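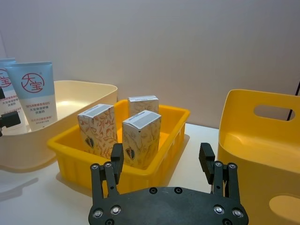
Womel, July

Tide gauge notebook, Sistarside marsh

Back from the marsh with mud up to both elbows and a full data card, so a good morning all told. Writing this up before lunch while I still remember which cable was which.

Quick recap for anyone picking up the notebook at this page: we have 2 gauges in the water at the moment. The outer one is strapped to the old piling at the mouth of the Clulitz and the inner one is up the side creek, behind the low berm at Sistarside. The berm is the thing we care about. Water gets behind it on the big tides and the road floods, and what we want to know is whether it comes over the top, around the end by the culvert, or up through the ground. People who live out there have firm opinions on this (all three, depending on whose porch you're standing on) and I'd love to be able to show them a curve.

What came off the card

Outer gauge is beautiful. Clean rise, clean fall, a bit of chop on the windy evening that the averaging mostly took care of. I could look at that plot all day.

Inner gauge, not so much. The rise is there but it starts late and then the top of the tide has been sliced off flat. My first thought was that the water had really gone flat, meaning it had reached the level of the road and was spreading out sideways. Very exciting for as long as it took me to drink a coffee! Then I checked the elevation from the survey and the flat part is well below the road. So it's us. Either the sensor is topping out or something in the stilling pipe is.

I'm leaning toward the pipe. When I pulled the cap there was a wad of eelgrass packed in the bottom, right over the intake holes, and a small crab who was not pleased to see me. If the holes are mostly blocked the water inside the pipe lags behind the water outside, and on a short high tide it might never catch up before things turn around. That gives you a late start and a low top. Whether it gives you a top that flat I don't know. I want to see it happen in the bucket.

Bucket test

Rinsed the pipe, put it in the tall drum out back, filled the drum with the hose and wrote down sensor against ruler every time the water passed a mark. Clear holes first. Sensor tracked the ruler the whole way up, with a small constant offset that I'd already seen on the bench (it's the distance from the sensor face to the end of the pipe, I keep forgetting to add it, ADD IT).

Then I stuffed the eelgrass back in as close as I could to how I found it and filled again at the same rate. Lag, plain as day. The sensor crept along well behind the ruler and kept climbing after I shut the hose off. But no flat top. It rounded over nicely, like a hill.

So the grass explains the late start and leaves me with the flat part. Rats.

Next suspect is the logger. The Jaidee board holds 128 readings in its buffer before it writes them out to the card, and I wonder if it's repeating the last good value when a write goes wrong. That would look exactly like a shelf. Things in favor: the flat section begins on a write boundary, or close enough that I can't rule it out by squinting. Things against: the outer gauge runs the same board and the same code and has never done it. Different card, though. The inner one has the cheap card from the drawer.

Went through the raw file line by line and the values in the flat section are identical to the last digit. Real water wobbles. A sensor that's maxed out would probably still wobble a little in the temperature column, and the temperature is frozen too. I'm calling it the logger until somebody talks me out of it.

Did this:

Swapped the drawer card for a new one, formatted in the board itself and not on the laptop.

Added a line to the code that writes a running counter next to each reading, so a repeated value with a moving counter is water, and a repeated value with a stuck counter is a bug. Should have had that from day one.

Set the sampling interval to 600 seconds for the bench run so that I can leave it overnight without filling the card with junk. Needs to go back to the short interval before it goes in the creek, and I've put tape on the lid saying so. 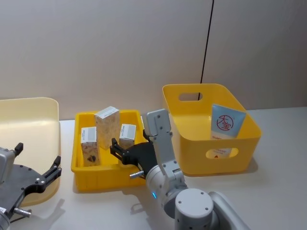
Pipe and intake

Separate from all the logger business, the eelgrass has to be dealt with. It'll be back in there by the next spring tide if I do nothing.

Options as I see them. A mesh sleeve over the intake, coarse enough not to clog by itself. I've got a piece of copper mesh that might also keep the barnacles down, but I'm wary of copper right up against the steel strap in salt water, that's asking for trouble. Plastic garden mesh would do for now. Or move the holes up the pipe, out of the stuff that rolls along the bottom. We lose the very lowest part of the tide that way, and for the flooding question I couldn't care less about low water. For the marsh people it matters, they like to know how long the channel drains, so I'll ask before drilling anything.

Going with the mesh sleeve first. It's zip ties and ten minutes' work, and if it's a bad idea I can cut it off with the pocket knife.

One more thing on the pipe: the strap has slipped. My paint mark is lower than it was when I put it in, by the width of my thumb. For a tide curve, no big deal. For saying whether the water was above or below the crest of the berm it's a very big deal, so every reading from the inner gauge needs to be tied back to the survey nail again. I took a level shot before I pulled it and another on the outer piling while I was at it. Both are in the yellow field book, last used page. The outer one hasn't budged.

I don't know when the slip happened. Could have been one bump from a log, could have been slow. If it was a sudden jump it ought to show as a step in the low waters, so that's a job for a rainy afternoon.

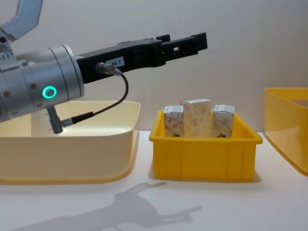 The gauge box needs some way of telling a person on the bank that it's alive. Right now you have to unscrew the lid, and every time the lid comes off in the drizzle I take a year off that board's life. I had been thinking of a single tiny LED, but it's hopeless in daylight and you have to be lined up with it. What I'd like is a glowing circle, same idea as the teal ring light on the arm's wrist, with the dark center where we could put the mounting screw. A ring has a shape you recognize even when it's dim. Teal's a good color for it too, given that red and green are both already taken by the channel markers and I don't want a phone call from a boater. Power is the catch. It can't stay lit. Maybe a magnet switch through the wall of the box: wave a magnet, ring comes on for a few seconds if the last write went okay, stays dark if it didn't.

I'll try it on the spare box before touching the real ones. There's a clear lid somewhere that fits.

Still to do

Read the overnight file in the morning and look at the counter column before anything else.

If the counter's clean, put the old card back in on purpose and see if I can get the shelf to come back. I don't want to "fix" this and not know what it was.

Garden mesh, longer zip ties, a second strap for the inner pipe. Something grippy under the strap, old inner tube probably.

Ask the marsh folks about low water.

Put the interval back! Tape is on the lid.

Walk the berm at the culvert end on the next big tide with the flagging and mark the wet line by hand. Even if both gauges behave perfectly I want something to check them against, and the grass there lies down in whichever direction the water went, so the timing's worth getting right. Boots by the door, headlamp needs batteries.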